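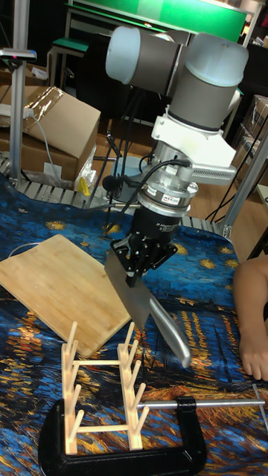 Knife held by the blade over a printed tablecloth.

Zuditz Heritage Lodge: Member Questions
Last updated in July

Who can join the lodge?
Any adult with one parent, grandparent or great-grandparent from the Zuditz district. Spouses join as associate members. Associates may attend all meetings but do not vote on bylaws.

What proof of descent is accepted?
A birth, baptism or marriage record, a ship's list, or a naturalization paper. Copies are fine. Family trees printed from a website are not accepted unless a record is attached.

My family name was changed. Does that matter?
No. List every spelling you know on line 11 of the form. Sæther, for instance, is filed under both "ae" and "e" in our card index.

How much are dues?
Full members pay $46 a year. Associates pay half. Dues cover the newsletter and hall use but not the summer dinner.

When are dues late?
After the second meeting of the year. A member in arrears stays on the mailing list for one more issue and is then dropped. Rejoining requires a new form but no new proof of descent.

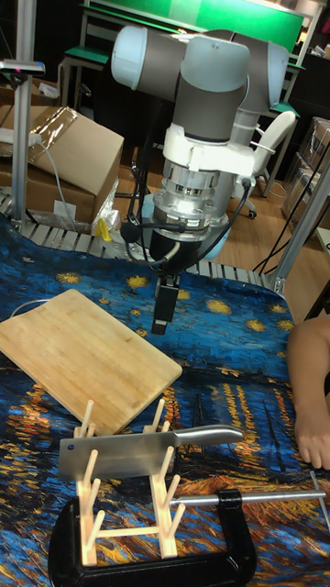 Meetings and hall use

Where do you meet?
Tandau Hall, lower level, on the first Sunday of the month at 2 p.m. Use the side entrance. The front doors are locked on weekends.

Can members rent the hall?
Yes, for $285 a day, with a $200 deposit. The deposit is returned by mail after the room has been checked. The upper level seats more people but has no kitchen and is booked through a separate office.

Are meetings held in English?
Yes. The opening and closing songs are in dialect, and word sheets are on the table by the door.

Newsletter

How do I get the Jenix?
It is mailed to each member household four times a year. One copy goes to each address, even where several members live there.

Can I send in an item?
Yes. Death notices, anniversaries and letters about how our community is shown in the press are printed free. Letters must be signed. Items received after the deadline on the back page are held for the next issue.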